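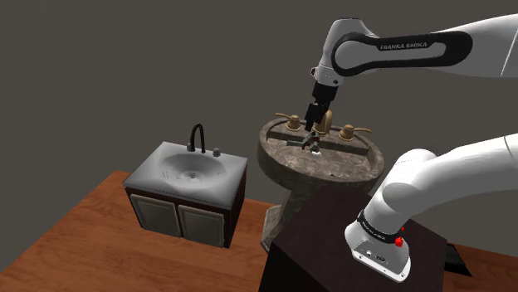 나무 상판 위에 놓인 흰색 욕실 세면대와 돌 재질의 받침대형 세면대, 렌더링 화면

Vukby 스탠드형 세면대 5개월 사용기

작년에 이사 온 집은 건식 화장실을 만들겠다고 전 주인이 세면대를 떼어 놓은 상태였습니다. 배관은 살아 있어서 기둥형(받침대형)으로 갈지 하부장 달린 제품으로 갈지 한 달을 고민했고, 결국 Vukby 하부장 세면대를 샀습니다. 6월에 설치해서 지금까지 쓰고 느낀 점을 적습니다. 협찬 아니고 제 돈으로 샀습니다.

구입과 배송
Akolgo라는 온라인 매장에서 주문했습니다. 본체와 하부장, 배수 부속이 한 상자에 들어 있고 수전은 별매입니다. 저는 쓰던 수전을 그대로 옮겨 달았습니다. 주문하고 15일 걸렸습니다. 상자가 무거워서 혼자 4층까지 올리기는 어렵습니다. 도자기 부분은 모서리마다 스티로폼이 대어져 있었고 깨진 곳은 없었습니다.

설치
설명서는 그림 위주이고 한글 설명은 뒷장에 조금 있습니다. 3번과 4번 순서가 헷갈리는데, 배수 트랩을 먼저 가조립하고 하부장을 벽에 붙이는 게 맞습니다. 저는 반대로 했다가 하부장을 다시 떼었습니다. 벽에 구멍 네 개를 뚫어야 하고 타일용 비트는 들어 있지 않습니다. 저녁 7시에 시작해서 실리콘까지 바르고 나니 자정이 넘었습니다. 업체에 맡기는 분이라면 배관 위치를 미리 재서 알려 주세요. 저희 집은 벽 배수라 문제가 없었는데 바닥 배수는 하부장 밑판을 따내야 합니다.

사용감
볼 깊이는 적당합니다. 세수할 때 앞으로 물이 튀는 일은 예전 집 것보다 적습니다. 다만 수전 뒤쪽 턱이 평평해서 물이 고입니다. 하루에 한 번은 닦아야 물때가 안 생깁니다. 비누 놓을 자리는 오른쪽에만 있습니다.

서랍은 두 칸입니다. 위 칸은 트랩 때문에 가운데가 파여 있어서 칫솔, 면도기 같은 작은 물건만 들어갑니다. 아래 칸에는 수건 여덟 장이 말아서 들어갑니다. 레일은 부드럽게 닫히는데 석 달쯤 지나고 왼쪽에서 소리가 나기 시작해 나사를 조였더니 괜찮아졌습니다.

기둥형과 비교
친구 Idun Bakke 집에는 Renduder 기둥형이 있어서 며칠 묵으면서 써 봤습니다. 바닥 청소는 기둥 뒤쪽이 좁아서 오히려 불편했습니다. 대신 발 앞 공간이 넓고 습기 걱정을 할 가구가 없습니다. 샤워를 같은 공간에서 한다면 저는 기둥형을 권합니다. 하부장은 방수 마감이라고 해도 밑면 절단부가 약해 보입니다. 저는 설치 전에 밑면에 바니시를 두 번 발랐습니다.

고객센터
배수구 고무 패킹이 하나 모자라서 문의했습니다. Leidy Tello라는 상담원이 답을 주었고 부속은 무료로 왔습니다. 답변은 친절했지만 전화 연결까지 23분을 기다렸습니다. 게시판에 글을 남기는 쪽이 빠릅니다.

좋은 점
- 수납이 생겨서 선반을 따로 안 사도 됨
- 도자기 표면이 매끈하고 얼룩이 잘 지워짐
- 서랍 손잡이가 홈으로 되어 있어 옷에 안 걸림

아쉬운 점
- 수전 뒤에 물이 고임
- 설명서 순서가 불친절함
- 팝업 마개가 가벼워서 물을 오래 받아 두면 조금씩 샘

별점은 다섯 개 중 네 개입니다. 마개는 다른 제품으로 바꿀 생각이고, 교체하면 글 아래에 추가하겠습니다.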